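Plirkis Opens Soltness Simulated Rooms to Outside Teams Collecting Robot Training Data

MATHESON, November 8, 2022. Plirkis, a developer of software for robot learning, today opened Soltness to outside users. Soltness is a set of simulated household rooms in which people drive a robot arm by hand and save each attempt as an example for a learning system. Until now it has been used only by Plirkis staff and by one partner, the home equipment maker Clasex.

The first release includes 40 room layouts. The rooms are furnished, and the arm has to work near sofas, tables, doors and shelving. A person at a desk steers the arm with a handheld controller, picks up or moves a target object, and ends the attempt with a button. Soltness stores the joint positions, the gripper state, the position of every loose object and the rendered camera views for each step.

"Most of our early examples came from a bare tabletop," said Siebe Michiels, head of data collection at Plirkis. "A model trained on those did fine on a bare tabletop. We wanted to know what it would do with a couch in the way, and for that we needed examples with a couch in the way."

Collection for the first data set began in April at the company's office in Matheson. Operators worked in sessions of 2 hours, with a change of room at the halfway point. Each attempt starts from a new arrangement. The software moves the small objects, turns the furniture and shifts the camera before handing control to the operator. Some camera positions are deliberately poor, with the furniture covering part of the robot or the floor, and the operator has to finish the task from the view given or mark the attempt as abandoned.

Abandoned attempts are kept. They are labeled separately and can be left out of training with a single setting. Plirkis said its own team uses them to train a second model that predicts when a grasp is going wrong.

The data set shipping with Soltness contains 84 hours of recorded operation. Every attempt has been replayed by a reviewer who did not record it. The reviewer checks the written instruction against what the arm did and corrects the wording where the two don't match. An instruction such as "pick up the white bar at the back of the seat" is sent back if more than one object would fit it.

Clasex has used Soltness to prepare for tests on physical arms at its own site. The company supplied several of the furniture shapes and wrote the task list for the living room layouts. Those tasks include clearing objects off a seat, moving items between a seat and a table, and returning the arm to a rest pose above open floor. Plirkis and Clasex plan to publish the task list separately so that other groups can use it without a Soltness license.

The simulated furniture is kept plain. Couches and tables are built from simple shapes, which lets a room load quickly on an ordinary workstation. Michiels said the team tried more detailed models over the summer and went back to the plain ones.

"The detailed rooms looked nicer in a demo and took three times as long to reset," he said. "An operator who is waiting isn't recording anything. We put the effort into varying the layouts and the lighting, and that's where it will stay for the next release."

Users can record their own examples in the supplied rooms or build new rooms from the same parts. Recordings made by a customer remain with that customer. Plirkis does not receive a copy unless the customer chooses to send one.

Soltness is available as a yearly license, with a reduced rate for schools and public research groups. The license covers installation on 2 workstations. Further seats can be added at any time during the year. Documentation, the operator handbook and a short set of sample recordings can be downloaded without a license from the Plirkis website. 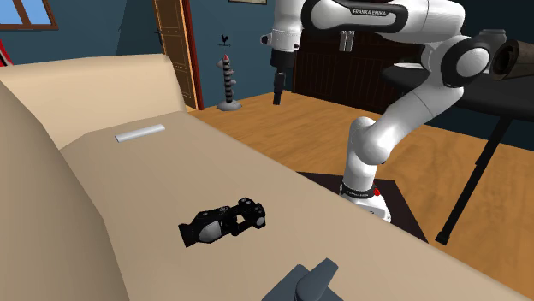

Orders placed before the end of the year include remote training for new operators, given by the Matheson team. Requests for training dates and press questions should be sent to Siebe Michiels at Plirkis.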